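Hand-Held Gripper Stations: Frequently Asked Questions

Cendbridge Handling Lab, house rules for recording sessions. Last revised in February.

Who has to follow these rules?
Everyone who records at a station, including visitors and people from the Flasten project. If you only process the recordings, you need the sections on naming and rejected takes.

Do I need training first?
Yes. Read the Lorik handbook, then do 16 practice takes with a trained operator next to you. Practice takes go in their own folder and are never mixed with the working set.

What may be on the board during a take?
The item on the task card and nothing else. Drinks, phones and tools stay off the board. For items with a power cord, the cord must be unplugged from the wall before the item is handled.

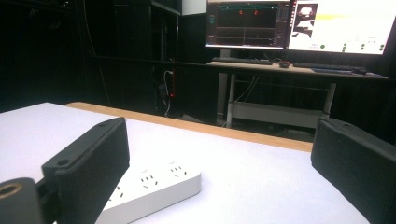 Grip items by the body. Don't lift a corded item by its cord unless the card asks for it, and keep the finger pads clear of socket openings. If a pad has a tear or a loose screw, stop and report it before the next take.

How long can I work without a break?
No more than 9 takes in a row. Put both grippers down during the break and rest your wrists. Sore hands are a good enough reason to stop early, and you don't have to explain it to the shift lead.

Where should the gripper cables go?
Route them toward your own side, with enough slack to reach the far edge of the board. Check them before each take. A cable that pulls tight partway through can move the item, and that take has to be marked.

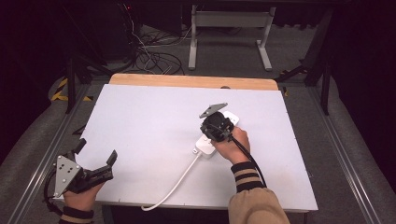 Can I redo a take if I drop the item?
Finish the take first if it is safe to do so, then mark it as a drop and record a new one. Drops are kept. Don't delete any take at the station, even a bad one.

How are takes named?
Station, task card number, take number, in that order. Card 736 is reserved for calibration and should not be used for anything else.

What gets a take rejected?
A missing camera stream, the wrong item, or a face or private paper in view. Review is done under the Wanigasekara checklist, form 97. You will see the result in the station log.

Who can change a rule?
Send the change to the station lead in writing. The old rule stands until a new version of this page is posted.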